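Wanted: people to check whether our kitchen results mean anything
By Hsin-yi Chu, Malla project | March
14 shares | 2 comments 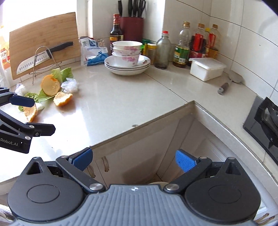

Two hand-held grippers at a kitchen counter, with fruit peel and leaves still to be dealt with.

Last year the Malla project reported that a policy trained on demonstrations from hand-held grippers could clear food scraps off a kitchen counter. The number that got passed around came from 200 trials. I was one of the people who ran them, and I don't fully believe it.

The training set was 3,074 demonstrations, nearly all recorded by the same 2 people, Tien-fu Tu and me. We also scored the trials. We knew which version of the policy was running each time, and we had a fairly generous idea of what "cleared" meant. A scrap of peel pushed behind a bottle sometimes counted. It shouldn't have.

So we are looking for people who have nothing riding on the answer. There are two kinds of work.

Demonstrators will use a pair of hand-held grippers to tidy a counter in their own kitchen. Please don't clean up first. We have plenty of bare counters already and they taught us very little. You'll get a short lesson on the grippers and nothing on how to tidy — if you go about it differently from us, good.

Scorers will watch recordings of 200 new trials and mark each as done, partly done or failed. You won't be told which policy you're watching. Two scorers see every trial, and where they disagree we'll publish the disagreement instead of settling it over lunch.

You should be 18 or older, have steady use of both hands (demonstrators only) and be willing to say when an instruction makes no sense. Robotics experience is fine but won't move you up the list. Anyone who has worked with us or with Gerkau, who supplied the test kitchen, can't be a scorer.

Both roles are paid by the hour, including breaks and the lesson. You can quit partway and keep what you've earned. Demonstrators can ask us to delete their recordings at any point before the data is released.

To apply, write a few lines to Yaowalak Chuensuk at the Malla office and say which role you want. Questions about scoring go to Lok-yiu Poon, who wrote the new rules and thinks the old ones were worse than I do.

Last updated: March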